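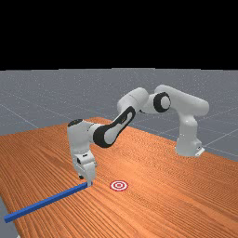
Chettiar
Events editor

Geleck Street Fair, 1 August 2026. Got there late, parking was a mess. 135 vendors this year, up from 100 – you feel it by the food row. Long line at Cleltotix for the dumplings, worth it. Lemonade 2 dollars, cash only. Kids stage ran behind all afternon but the drum group was great. Organizers had planned for 3000 people and by dinner you could hardly move. More shade pleas. The spring fair is back in May, same lot.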